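Progress report to the Hovau Fund, second period
Project: Countertop handling of small tableware and dry goods
Prepared by Alžběta Kopecký, Fliston

14 shares | 3 comments

Work in this period was interrupted by a fault on one of the arms. We lost most of March to it. The fault, the cause as far as we know it, and the changes we have made are set out first. The regular progress figures follow.

The fault

At 2:40 in the afternoon, during a run of spoon pickups, the arm closed its fingers on a spoon and then did not stop lowering. The controller had reported the grasp as complete and should have started the lift. It kept moving down until the contact force limit tripped and the brakes came on. The operator pressed the stop button at nearly the same time. The fingertips were pressed against the counter with the spoon between them. The spoon broke and one fingertip pad was torn. Nobody was hurt. The operator was outside the marked zone.

We first suspected the motion software and spent four days on it. The logs did not support that. The lift command had been sent but arrived late, after a gap of 700 milliseconds in the link to the arm. We found the same kind of gap, mostly much shorter, in older logs. In 1,915 recorded pickups there were 3 gaps long enough to matter, and in the other two the arm happened to be moving up and away from the counter.

The gaps came from a connector on the gripper wiring. The cables run down the outside of the arm and are left slack so the wrist can turn. When the wrist turned past a certain angle the slack was used up and the connector was pulled. The gripper dropped off the network for a moment, and our driver held up all other messages while it reconnected. So there were two faults, one in the wiring and one in our own code. The second one is the more serious, and we should have caught it in the first period.
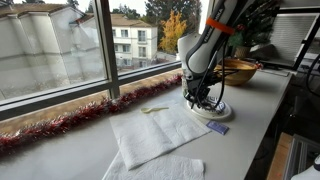
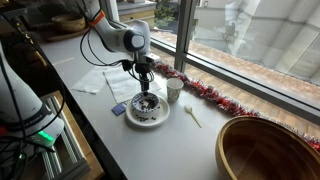

The work area with spoons, cloth or paper items and bowls on the counter. Coffee beans are used in the second setup.

What we changed

The connector was replaced with a locking type ordered through De Haan. The cable run was made longer, and wrist rotation is now limited in software to stay inside what the cable allows. This costs us some reach at the far side of the counter.

The driver no longer waits for the gripper. If the gripper stops answering, the arm comes to a controlled stop and has to be restarted by hand. If commands to the arm itself are late, it also stops. We tested this by unplugging the gripper on purpose 195 times, at different points in the motion and at different speeds. The arm stopped within the set distance every time.

The downward speed near the counter has been cut in half. We also lowered the contact force limit. The lower limit gives more false stops when the tool touches the rim of a bowl or the edge of a plate, and we have not settled on a final value.

The written start-of-day check now includes a full turn of the wrist with the operator watching the cables. It takes around 5 minutes.

Progress against plan

Spoon pickup is back to where it was before the fault. Thin plastic spoons lying flat are still the hardest items we handle, and most failed attempts are with these.

Napkins and cloths are behind plan. Folded ones can be moved if the fingers catch an edge. Crumpled ones are not reliable and we do not expect them to be by the end of the next period.

Coffee bean work started late. The target is to pick up beans from a bowl without spilling onto the plate or the counter. Spills are still common. We have asked Silico for softer fingertip pads, and a first set is due early in the next period.

Work with both arms moving at once was stopped after the fault and has not been restarted. We will restart it only when the new driver has run on each arm alone for four weeks without an unexplained stop.

Budget and request

The repair itself was cheap. The main cost was staff time, and this has been covered from the travel line. We are not asking for more money. We ask that the two-arm milestone be moved back by six weeks. The other milestones can stay as they are, apart from crumpled cloths, where we would like to discuss a smaller target at the next call.

The full fault log and the unplug test results are available on request.

Share | Comments (3)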